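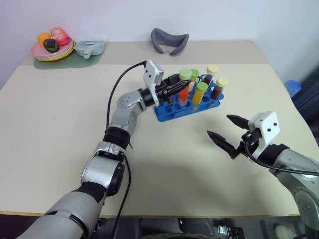
Blue rack, green cap

Tube storage for seeds: is it worth the money?

giuliana_c wrote:
Hello everyone. I save seeds from my garden in Kundale, mostly tomatoes, peppers and lettuce. Until now I kept them in paper envelopes in a cookie tin. Last November I found moths in the tin and I lost 14 varieties, including a pepper that my aunt gave me. I want to change to plastic tubes with screw caps. My question is about moisture. If the tube is closed tightly, can the seeds breathe enough? I read opposite opinions and I am confused.
Giuliana Condori

mossybucket wrote:
Sorry about the pepper, that hurts. Dry seeds need very little air. What kills them in a closed tube is water that was already inside the seed when you closed it. Dry them well first and you will be fine.

ruppert_hill wrote:
I don't agree. I used tubes for two winters and my beans were moldy both times. Paper forgives mistakes and plastic does not. Put your envelopes in a glass jar with a good lid and the moths can't get in. It costs nothing.

mossybucket wrote:
Beans are big, they need weeks to dry. She is talking about tomatoes and lettuce.

ruppert_hill wrote:
She also said peppers. Pepper seeds feel dry on the outside long before they are ready.

giuliana_c wrote:
Thank you both. How do you know when a pepper seed is ready? I leave them on a plate for one week. In my kitchen the air is quite humid, maybe this is not enough.

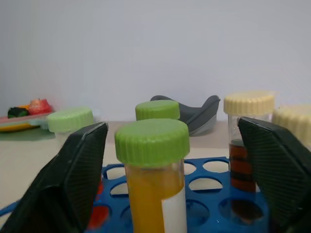
For the peppers I also tried the bending test. If the seed bends, I put it back on the plate, and if it breaks, I consider it dry. But it feels sad to break good seeds when I have only a few of them!

RubyLeeN wrote:
Break one and forgive yourself. Or use silica gel: equal weight of gel and seeds in a closed jar for one week, then move the seeds to the tubes. I have 56 varieties in tubes and the oldest tomatoes still came up this spring. Write the name on the tube and not only on the cap. I mixed two caps once and grew the wrong lettuce all summer.
Ruby-Lee Nepia, Coklow

ruppert_hill wrote:
Did you test germination, or did you only sow many and see something green?

RubyLeeN wrote:
I tested. Ten seeds on a wet paper towel, eight came up. For tomatoes of that age I am satisfied.

ruppert_hill wrote:
OK, eight is good. I still keep my beans in paper.

giuliana_c wrote:
Then I will do the silica for tomatoes and peppers, and the beans of my neighbor stay in paper inside a jar. One more question: do you keep the tubes in the refrigerator? My husband is not happy about this idea.

mossybucket wrote:
A cool closet is enough for a few years. If you use the refrigerator, let the tube warm up on the counter before you open it, or water will form on the seeds.

RubyLeeN wrote:
Mine are in the bottom drawer, next to the carrots. My husband was also not happy.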